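4 课堂项目:让夹爪先学会什么都不抓

4.1 我们到底让学生干了什么
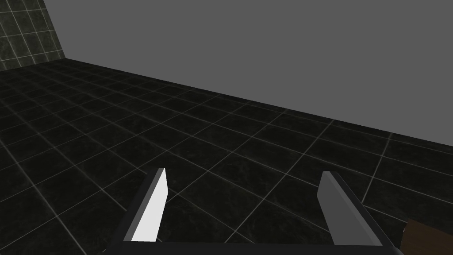
先把背景交代完。Prelska这门选修课开在秋季学期,九月开课,选课的学生一共24人,3人一组。我教这门课有几年了,以前的做法很老实:先讲坐标系,再讲运动学,再讲控制,讲到抓取的时候学期已经过半,学生脸上那点新鲜劲儿也磨得差不多了。这一回我想换个顺序,第一周就把仿真器打开,让他们自己去碰夹爪(碰坏了也没关系嘛,仿真里重置一下就好),缺什么知识再回头补什么知识。本节讲的就是这样上课之后发生的事,包括我自己判断错的几处。

仿真环境用的是Illen,一个我们系自己维护的小型渲染加物理引擎。它的好处是装起来快,学生的旧笔记本也跑得动;坏处嘛,文档写得东一块西一块,有些参数的单位要去源代码里翻。夹爪模型叫Lill,平行开合的两指结构,控制接口非常简单,只有末端位姿和开口宽度两类指令。学生要写的那一层程序我们统一叫Brillo,里面留了几个空函数:读图像、判断目标在哪里、决定往哪里走、决定什么时候合拢。框架是我暑假里搭的,写得不算漂亮,后来有一组学生很客气地替我重构了一遍,现在课上用的就是他们那一版。

任务本身听上去简单得有点不好意思写进论文:在一间铺了瓷砖的虚拟房间里,操纵夹爪靠近地上的一个目标物,合拢,抬起来,保持住。没有堆叠,没有分类,也没有动态目标。我当时的估计是两周能做完,第三周就可以上难度了。结果这个任务占掉了大半个学期,而且我一点都不后悔。

4.2 第一阶段:空爪练习

开始抓取之前有一个空爪阶段,这是临时加进来的,原计划里没有。起因是第一次上机课,好几个组一上来就写"看到目标就冲过去",夹爪一头扎进地板,物理引擎给出一个巨大的接触力,然后整个机械臂弹飞到房间外面去了。教室里笑成一片,我也跟着笑,但笑完了就得想办法。于是我把目标判定关掉,要求大家先只做一件事:张开、悬停、平移、合拢、再张开,全程不许碰任何东西,并且程序要能随时说出两根手指现在在图像的哪里。

图1就是这一阶段的渲染结果,夹爪从画面底部伸进来,张着口,中间什么也没有,往前是深色的瓷砖地面。我挑它出来是因为后面要讨论的很多问题在这一张里都能找到影子。

"说出手指在哪里"这个要求,学生的第一反应是觉得多余。位姿是我们自己发的指令,开口宽度也是我们自己发的,算一下不就知道了?这个反应很合理,我也没有反驳,只是在Illen里打开了一个选项,给手腕相机的安装角加上一点随机偏差,每次重置都不一样。这下子算出来的位置和看到的位置对不上了,大家才开始认真看图像。有一组同学在实验记录里写:"我们一直以为相机是用来找目标的,没想过还得用它来找自己。"我很喜欢这句话,后来每次讲手眼标定都引用一下。

接下来各组就分化了。多数组选了最直接的办法,按亮度做阈值分割,想把手指从地面上切出来。左边那根手指非常配合,内侧面在图1里接近白色,一刀下去轮廓干干净净。右边那根就不行了,内侧面是深灰的,跟近乎黑色的地砖搅在一起,阈值调低了会把一大片地砖也算成手指,调高了手指就没了。最要命的是两根手指的外侧都是黑的,左指的外轮廓用肉眼看都要费点劲。学生于是得到一个很滑稽的结果:程序坚定地报告说,夹爪只有一根手指。

我本来准备了一段讲解,打算在这时候出场,讲讲局部对比度、边缘方向、模板匹配之类。可是那天去得晚了几分钟,进教室的时候发现已经有人在白板上画起来了,而且画得比我准备的好。他们的思路是这样的:既然两根手指在形状上大致互为镜像,那就先用好找的那根定位,再把轮廓沿着夹爪中线翻过去,只在翻过去的那一小块区域里找边缘。搜索范围一缩小,深灰和近黑之间那点微弱的差别就够用了。这个办法后来被大多数组借走,有的还加了自己的改进,比如利用横梁的上沿来估计中线的朝向。

当然也有不借的。有一组死活不肯用图像处理,理由是"换一盏灯就全完了"。他们在Illen里把光源绕着房间转了一圈,证明明暗关系一变,先前那套"左亮右暗"的经验立刻反过来,谁要是把"亮的那根是左指"写死在代码里,谁就要倒霉。(还真有人写死了,我不点名。)他们自己的方案是让夹爪做小幅度的开合,比较前后两次渲染的差别,凡是动了的地方就是手指。思路很聪明,就是慢,而且地面反光一开就会出现多余的变化区域。两派在课上争了大半节课,谁也没有说服谁,最后各自写进了报告。

4.3 地砖,地砖,还是地砖

我原来完全没把地面当成一个因素。选瓷砖纯粹是因为Illen自带的材质库里它看着顺眼,有那种云雾状的纹理,砖缝是浅灰色的细线,看起来比纯色地板像样得多。没想到它成了整个学期话题最多的对象。

先说麻烦的一面。砖缝是直的,又比砖面亮,任何一个边缘检测程序见了都喜欢。学生的第一版目标检测大多依赖"找一圈闭合的直线边",而砖缝恰好到处都是直线围成的格子,于是程序欢天喜地地把一块地砖当成要抓的盒子,夹爪就奔着地砖去了。这种失败我在日志里见得太多,后来干脆给它起了个课内的名字,叫"抠砖"。学生在群里报告进度的时候会写"今天抠了一晚上砖",大家都懂。

砖面上的纹理也不省心。远看没什么,靠近了以后,那些浅一点的脉络和斑块会形成断断续续的边,正好跟深色手指的轮廓混淆。有同学提出把图像先模糊一下,纹理是没了,可右指的边也一起没了。也有同学提出换地板。我没有同意,我跟他们说,将来实验室的地板可不会因为你的算法而重新铺一遍。这句话当时听着挺有气势,过后我自己想想,其中有一半是因为我懒得重新导出材质。

再说好的一面。砖缝组成规则的网格,间距已知,等于地上铺了一张免费的标定板!最先想到这一点的是一个平时话很少的组,他们用砖缝的两组方向估计相机相对地面的姿态,再用相邻交点的间距估计高度,精度比我给的里程信息还要好一些。前面提到的相机安装角偏差,在他们那里几乎不成问题。做法并不复杂:先检测线段,按方向聚成两族,求各自的消失点,再解出姿态。麻烦在于远处的砖缝挤得很密,又淡又软,检测出来的线段长短不一,直接拿去拟合会把结果带偏。他们的处理是给每条线段按长度和对比度加权,近处的几条明显的缝说话分量大,远处的只当参考。

这个组交上来的第一版报告只有两页,把上面这一大段压缩成了一句"我们使用了地面网格"。我退回去让他们展开写,他们写了,展开以后是三页,其中一页是参考文献。好吧。

4.4 正式抓取与记录方式

空爪阶段过关的标准是连续若干次重置后都能正确报告两指位置,各组过关的时间差得很远,快的一次课,慢的拖了好几周。我没有等齐了再往前走,谁过关谁就打开目标判定,进入正式抓取。这样做的副作用是教室里同时有人在抠砖、有人在抬东西,进度快的组经常被拉去当顾问,他们自己的进度反倒慢了下来,最后各组的差距比我担心的要小。

每一次正式抓取,Brillo都会自动写一条记录,内容包括初始位姿、手腕图像、合拢时刻、接触力曲线和最终结果。除此之外我要求学生手写一句话,说明这次为什么这样抓、结果跟预想的差在哪里。自动记录没有人抱怨,手写那一句抱怨得可多了。前几周收上来的手写句子基本是"没抓住"和"抓住了",跟没写一样。我后来改了一个小规则:句子里必须出现一个名词,而且不能是"夹爪"或"目标"。听着像小学语文作业,可效果立竿见影,大家开始写"左指先碰到砖面"、"合拢时开口中线偏向把手一侧"、"影子被当成了底边"。

学期结束时有效记录共617条,其中202条抬起并保持成功。这个成功率拿到抓取领域的会议上是要被笑话的,我也不打算拿它跟谁比较。我们关心的是这些记录里失败的样子怎么随时间变化,以及学生的解释怎么随时间变化。有效的定义是程序正常结束、图像和力曲线都完整;仿真器崩溃的、学生手动中断的、还有一次教室停电的那一批,都没有算进来。

4.5 失败的几副面孔

我把失败记录通读了两遍,第二遍隔了几周才读,免得被第一遍的印象带着走。分类是边读边定的,没有用现成的编码手册,这一点在方法上确实粗糙,后面讨论局限时还会提到。

学期前段最常见的就是抠砖,程序把错误的东西当成目标。这类失败的手写说明往往很笼统,归因也往往归给目标检测"不准"。到了中段,抠砖明显减少,取而代之的是一种我称为"擦肩"的情况:目标找对了,手指也找对了,可是合拢的时候一根手指先碰上去,把东西推走了。这时候手写说明变得有意思起来,学生开始区分是姿态偏了、高度偏了,还是合拢太早。有一组把擦肩的记录挑出来单独画了接触力曲线,发现先受力的几乎总是同一侧的手指,顺着查下去,查到自己对中线的估计一直带着一个固定的偏移,根源就是从亮的那根手指翻折到暗的那根时,翻折轴少算了横梁的一点倾斜。从图1也能看出来,横梁的上沿并不完全水平,往右稍微低下去一点点。这么小的角度,放到指尖就够把东西推歪了。

后段的失败大多发生在抬起之后:抓住了,抬起来了,又掉了。这里面有一部分是摩擦系数的问题,属于物理引擎的脾气,学生能做的有限;另一部分是抓取点离重心太远,一抬就转。我原以为他们会去调夹持力,多数组也确实先去调了夹持力,把力调到很大,然后目标像肥皂一样从指间弹出去,弹得可远了。调了几轮没有用,他们才回头去看抓取点。

还有一类失败数量不多,可我觉得特别值得写:出了视野。手腕相机的视野有限,旁边的东西常常只露一个角。图1右下角就有一块棕色的东西,只能看到一小部分。程序对这种只露一角的东西应该怎么办?有的组直接忽略,凡是碰到图像边界的区域一律丢弃,这样很安全,代价是目标恰好在边上的时候永远找不到。有的组照单全收,把露出来的那一角当成完整的物体去算中心,夹爪于是很自信地伸向物体的一个角。比较讲究的做法是先朝那个方向挪一点,看全了再说。这个做法听着是常识,但要写进程序里,就得让Brillo学会表达"我还没看清楚",而我给的框架里压根没有这样一个状态!返回值只有找到和没找到。学生提了意见,我认了,把接口改成三态,多出来的那个叫"再看看"。改接口那天有好几组的旧代码跑不起来了,我在邮件里道了歉。

4.6 学生怎么讲自己的程序

项目中途安排了一次互评,每组要把自己的程序讲给另一组听,听的那一组不许看代码,只能看渲染图和记录,然后猜程序内部是怎么判断的。设计这个环节的时候我想的是锻炼表达,真正收获却在听的一方。听的人没有包袱,看见夹爪停在半空不动,会直接问"它在等什么",而写程序的人早就习惯了那半秒的停顿,已经看不见它了。被这么一问,有两组当场发现自己的循环里留着调试用的延时。

讲的人也有变化。头一次讲的时候,大家喜欢用"它想"、"它觉得"、"它不乐意"这一类说法,把夹爪讲得像一只脾气不好的猫。我没有纠正,我自己平时也这么说话。到了期末再讲,拟人的说法少了一些,可也没有消失,更准确的描述是两种说法混着用:顺利的地方用术语,讲到出毛病的地方又变回"它觉得"。我一开始以为这是理解不深的表现,后来把几段录音对着代码听,觉得未必。有些学生用"它以为那是目标"恰恰是在精确地指出某个判断条件被错误地满足了,换成术语反而要绕一大圈。这个现象我手头的材料还不够下结论,先记在这里。

互评的另一个结果是参数表。原先每组的参数散落在代码各处,听的组要猜,讲的组自己也翻半天,后来大家约定把所有阈值、权重、等待时间集中写到一个文件里,每个参数后面跟一句来历。来历写得五花八门,"试出来的"最多,"从隔壁组抄的"也不少,还有一个写着"不敢动"。我把"不敢动"的那个参数拿到课上让大家一起动了动,结果发现它早就没有被任何函数读取了。

4.7 几点做法上的说明

关于分组,组是学生自己组的,我没有干预,所以各组之间在编程经验上差别不小,本节里各组之间的对比都不应当被当成方法优劣的证据。关于评分,抓取成功率完全不计分,计分的是记录、互评和报告,这一点在九月的第一次课上就讲明了,之后没有改过。我担心过不计分会不会让大家不在乎成功率,事实是他们在乎得很,有人为了多抬起来一次在机房坐到关门。

关于仿真和真机,Lill没有对应的实物在课上使用,所有结果都来自Illen内部,渲染出来的瓷砖再像瓷砖也还是渲染出来的。光照是单一设置居多,那一组转灯的实验属于学生自发,没有推广到全班。图1里远处那片均匀的灰色背景也是同样的道理,上面没有纹理也没有物体,学生的程序在那里几乎不会出错,换成一间堆满东西的屋子就难说了。

关于我自己的角色,我既是授课的人,又是写框架的人,又是读记录做分类的人,这三件事放在一个人身上,偏差肯定有。分类的那部分,我请了没有上过这门课的同事抽读了一部分记录,分歧主要集中在擦肩和抬起后掉落之间:有些记录里东西先被推歪,又勉强抬起来,随后掉了,算哪一类都说得通。这些记录我统一归到最先出现的问题上,也就是擦肩。换一种归法,后段的比例会有变化,前段和中段不受影响。

下一轮课程打算保留空爪阶段,并且把相机偏差从第一天就打开,不再等学生觉得多余之后才开。瓷砖也保留,另外加两种地面让各组自选。至于手写那一句话的规则,有学生建议名词可以放宽到动词,我还在考虑。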